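4.2 Drive removal

The disassembly trials used desktop towers laid on their side with the cover off. The task was extraction of the hard drive and its carrier. Each trial was split into 4 phases (approach, grasp, release, withdrawal), and the policy was trained on 1356 demonstrations collected with the Oviletti controller. Phase boundaries were marked by hand. 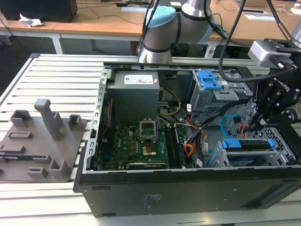
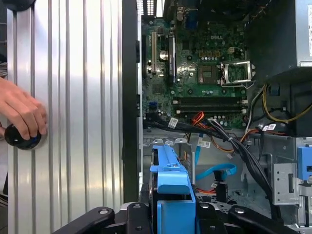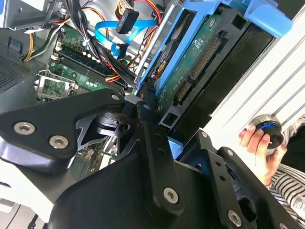
Figure 5. Desktop tower used in the drive removal task, from a workspace camera (first image) and close-range views (second and third).

Raghda Hakim objected to the phase split on reading a draft, writing that "grasp and release overlap whenever the carrier binds, so a hard boundary puts contact forces from one phase into the other." We reran the labeling with an overlap window of 10 samples. Mean completion time did not change, but fewer trials were assigned to the wrong phase at the point of first contact. The overlap labels are used in all results below, including the comparison with the Jutach baseline.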